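主题：Re: [Ngui邻里] 小屋的地板和那张白桌面
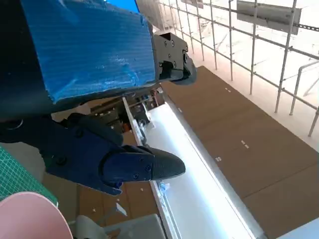
右半边是棕色地板，斜着过去的就是白色长面，左侧带细白条。

各位好，

Intan你问得太及时了，我正好想说说地板的事！先把你的原话贴在下面，免得新加进来的朋友看不懂。

> Intan Purba 写道：
> 大家好，我想把家里那间小工作间重新弄一下，现在地上是水泥，冬天站久了脚冷得不行。Afiq说你们在Wilden那边铺的是棕色的板，看着挺舒服。想问：
> 板和板之间的缝会不会积灰？颜色会不会太深？
> 还有你们那张白色的长桌面，平时好打理吗？我老公说白的一个月就没法看了，我不信。
> 谢谢！预算3000，包括桌子在内，不知道够不够。

先说地板。颜色是中等的棕，跟纸箱差不多，我当初嫌它土，Endang非要这个，说耐脏。铺完住进去（我基本算是住在里面了，哈哈）才觉得她眼光比我好，线头、木屑、纸片掉上去都能看见，又不像浅色地板那样一踩一个印子。缝很浅，远看几乎没有。灰肯定会有一点，我拿软毛刷顺着缝走一遍，再用拧得很干的抹布擦，完事。千万别用滴水的拖把！我们第一年就是这么干的，靠门那块边上翘起来，到现在走过去还会响。

铺的时候我们四个人弄了一个下午，加上Jytte送来的三明治时间。板子先在屋里平放两天再铺，墙边留一点空，这个Afiq比我懂，你直接问他吧，他那套垫块还在我这儿，要用就来拿。

再说白面。你老公说对了一半。白的确实显脏，尤其是手肘常搁的地方，可是它亮啊！灯一打上去整个面白得晃眼，找小螺丝、小垫圈特别方便，掉在深色桌子上你得摸半天。我的办法是每次收工前用湿布抹一遍，铅笔印用橡皮就行，油印子用一点点洗洁精。马克笔就别想了，我有一道在上面留了三年，现在已经有感情了。

侧边那根细白条我建议你也留着，东西不容易顺着边滚下去。靠下边装的那个透明、有点发蓝的小件有人问过我哪里买的，我是真不记得了，Rosimeire可能知道，她那一抽屉零碎比五金店还全。

还有一件事顺便问问大家：白面那头堆的那摊金属件和细白杆，我想找个浅盒子分一分，现在每次找东西都得翻。Iler的那种带格子的有人用过吗？格子能不能自己挪？我在Flistport看到40一个，有点犹豫，要是不好用我就还是拿饼干盒凑合了。

预算的话，3000我觉得够，前提是地板自己铺。桌面别买太厚的，搬起来要命。

哦对了Intan，你那间朝哪边？要是下午太阳直晒，白桌面反光会有点刺眼，挂个薄帘子就好，我家里还有两片多出来的，长短你量一下告诉我。

先写到这儿，锅还在火上。

Afiq的电话我单独发你。

——
回复请发到列表，别只回给我一个人，上次好几封有用的都躺在我自己邮箱里了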